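Monter un petit train d'engrenages sur une planche blanche

Publié le 3/22/26 par Yurani Flores
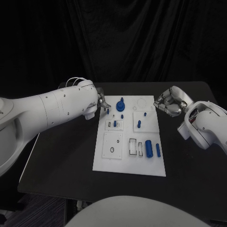 Dans quel ordre faut-il poser les pièces ?
Toujours les axes d'abord, puis la plus grande roue, puis les petites, en vérifiant la rotation après chaque ajout.

J'adore ce montage ! Je le fais régulièrement avec des débutants et, à chaque fois, le moment où toutes les roues se mettent à tourner ensemble fait son petit effet. Comptez une soirée tranquille, impression des pièces non comprise (mes roues sortent de l'imprimante de Wilson Guzmán, en bleu, sur fond blanc on voit tout de suite ce qui est en place).

Ce qu'il vous faut

Une planche rigide, blanche de préférence
Des axes courts, du même diamètre que l'alésage des roues
Une grande roue dentée de 12 dents et 2 plus petites
Du papier abrasif fin
Un crayon bien taillé et une équerre

Préparer la planche

Posez-la bien à plat sur une table sombre, les bords se lisent mieux et on repère vite une pièce tombée. Tracez au crayon la ligne qui portera les axes. Pour l'entraxe, additionnez les rayons primitifs des deux roues voisines et ajoutez un cheveu de jeu. Je dis bien un cheveu ! Trop serré, ça coince ; trop large, les dents sautent.

Percez bien droit. Si vous n'avez pas de perceuse à colonne, une équerre posée debout à côté du foret dépanne très bien.

Planter les axes

Présentez chaque axe à la verticale au-dessus de son trou et laissez-le descendre sous une pression légère. S'il résiste, ressortez-le, donnez deux tours de papier abrasif et recommencez. Ne tapez pas dessus - un axe un peu tordu, c'est tout le train qui frotte ensuite, et on cherche la panne pendant des heures.

Poser les roues

Enfilez la grande roue en la tenant par le bord, bien parallèle à la planche. Faites-la tourner du bout du doigt : elle doit partir librement. Approchez ensuite la première petite roue et, au moment où les dents se touchent, faites osciller la grande d'un rien. Les dents trouvent leur place toutes seules, c'est un vrai plaisir à sentir sous les doigts.

Même geste pour la dernière.

Si ça accroche

Marquez une dent au crayon et tournez lentement. Un point dur qui revient à chaque tour vient presque toujours d'une bavure sur cette roue-là. Un frottement continu vient plutôt de l'entraxe ou d'un axe penché. Vangelis Karras m'a soufflé l'idée d'une pointe de graphite sur les axes - je l'ai adoptée, c'est propre et ça ne colle pas.

Pour démonter, retirez les roues dans l'ordre inverse et rangez les axes à part dans une petite boîte fermée, ils roulent partout. En avril, je publierai la version avec manivelle !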